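From: Csenge Halász
Date: 8/23/18
Subject: Re: [rooms] Small white room – table, floor, blinds

Boiko wrote:
> Before we order for the second room, can someone confirm what
> furniture the first one has? The Valler list says one fixed desk
> and carpet tiles. I also need to know whether the window
> covering is fabric or slats. Sorex will quote for either, but the
> fittings differ.

The Valler list is out of date and should not be used. It still shows the layout from before January.

Furniture: a white rectangular table on thin legs, free-standing, and folding seating. There is no fixed desk. We set the table at an angle to the walls so that the middle of the floor stays clear. If you order the same model, check the leg fixings on delivery. Ours worked loose twice and needed a 50 mm bolt in place of the one supplied.

Floor: wood, no carpet tiles. Felt pads on the table legs, please – Claltix charged us 200 for the last set of scratches.

Window: blinds with narrow horizontal slats. Ask Sorex to quote for those only. Fabric would hang into the working area.

Walls: white, plain paint. Please do not fix shelves to them.

Drinks go at the far end of the table, away from the mouse. I would keep that rule for the second room and put it on the door sheet.

The order reference for the first room is 2,746 if Sorex ask for it.

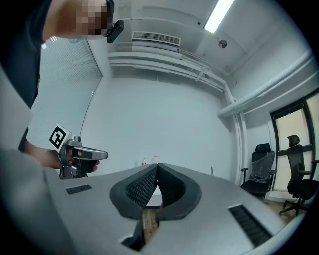
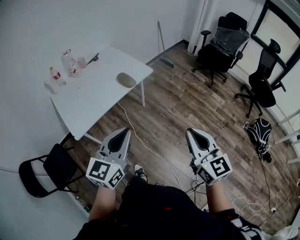
First room: blinds and white wall in the first picture, table and wood floor in the second.

Csenge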